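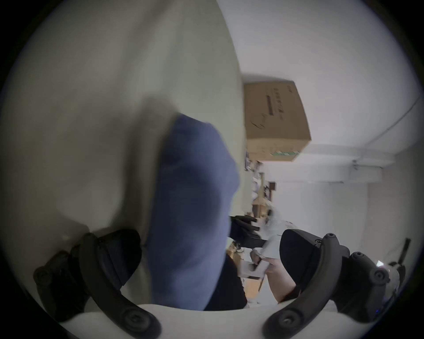 青いふわふわと黒い2本指。右下の手は人の手です

【見学】Sivsideの公開日に行ってきた

1:larasati_s
投稿日:2020年8月8日
Utgateでやってた公開日、行ってきました!手で持つタイプのグリッパーを触らせてもらえて、もう大満足。入場は500円、ハンドを握れる体験枠が別に600円でした。指がゆるく曲がっていて、やわらかいものを挟むと手元にふわっと返ってくる感じがあるんですよ。クッションみたいなものを相手にずっと遊んでしまった(後ろの人ごめんなさい)。

2:bokar派
うらやましい!ネジ頭がずらっと並んだ指、見てるだけで楽しい。右下の青い光は電源ランプですか?

3:larasati_s
>>2
そこは聞きそびれました……。白い機器のほうですよね。説明の人は指の話で盛り上がっていて、私もそっちに夢中でした。

4:ashworth_r
水を差すようだけど、人が手で動かしてるならロボットの実演とは言えないのでは。1月のBokarの見学会はアームが自分で動いてたし、入場無料だった。合わせて1100円はちょっと考える。

5:aiman
>>4
自分は逆の意見。アームの実演は柵の外から眺めて終わりだったりするでしょ。自分の手で持つと、人間が指先でどれだけ細かく加減してるかわかって面白いよ。

6:ashworth_r
>>5
面白いのは否定しない。ただ告知に「ロボット公開日」と書くなら、1台くらい自律で動くやつを見たい。

7:larasati_s
>>4
期待して行くと肩すかしかも、というのはわかります。でも布ものって本当に難しくて!厚みのあるものは一発で挟めたのに、薄い袋は3回やって3回とも逃げられました。グリッパーの見方が変わりましたよ。

8:rekha_m
普通の部屋っぽいところでやってるのがいいですね。棚に段ボールが載ってたり、エアコンがあったり。家の中で使う道具の話として見られそう。子ども連れでも大丈夫でしたか?

9:larasati_s
>>8
小学生くらいの子も並んでましたよ。少し重いので、小さい子は両手で持たせてもらってました。

10:bokar派
指だけの交換部品って売ってました?Pillaiの互換品が2000円だったので比べたい。

11:larasati_s
>>10
物販はなかったです。問い合わせ先の紙をもらったので、あとで指の値段を聞いてみますね。返事が来たらここに書きます!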